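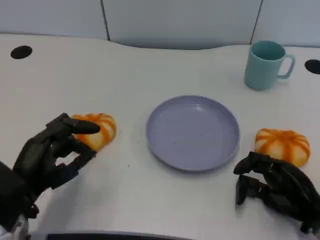 Ruth Lozano
no, don't put a deposit on the whole set yet. Order one plate and one mug and eat off them for a month. Colors on the Famdale site never match what shows up at my door

ehsan_s
Seconding Ruth. Also what's the budget? OP said 410 for everything, is that with the serving bowls or no

Homa Bakhtiari
With bowls. Only thing I really care about is it survives the dishwasher and my kids. Want soft colors, lavender-ish plates and teal mugs, mix and match. Husband wants plain white, he's outvoted

shahab_r
plain white is the right answer tho. you break one in 5 years you can replace it. try finding that lavender again. I have 3 orphan plates from a Stellano line they dropped and they go with nothing

Ruth Lozano
That's the point of mix and match, Shahab. Nothing has to go with anything. I've been doing it since my first apartment, half of it is thrift store

shahab_r
looks like a thrift store too lol

Ruth Lozano
Rude. Correct, but rude

RoyaZ
Plastic for the kids, stoneware for you. Don't try to make one set do both jobs. We did plastic for everybody for a while and the knife marks drove me nuts, plus anything with turmeric stains it for good. Baking soda paste helps some.

ehsan_s
Disagree on the stains, mine come out if I leave the plates in a sunny window for an afternoon. Knife marks yeah, no fix for that

Homa Bakhtiari
ok so maybe plastic plates w/ a rim for the kids and regular mugs for us?? Rim matters, my youngest chases peas right off the edge. Anyone tried the Jovura ones

RoyaZ
Had the Jovura bowls. Fine. Lids are junk, skip the lids. Top rack only

shahab_r
check your cabinet before you buy ANY mugs. measure with the handle. I bought a bunch from El Fassi, gorgeous, and the shelf door wouldnt shut. 25 bucks to ship them back

Ruth Lozano
25 to ship mugs?? what were they packed in

shahab_r
other mugs apparently. heavy things

Homa Bakhtiari
Just measured, shelf is fine for mugs but big dinner plates are gonna be tihgt. Might go down a size. Is that dumb for adults

ehsan_s
Not dumb. We use the smaller ones for everything but holidays

RoyaZ
Same. Get pasta bowls instead of big plates, you'll use them more anyway

Homa Bakhtiari
Ordering one plate + one mug tonight. Will report back in February if they ever ship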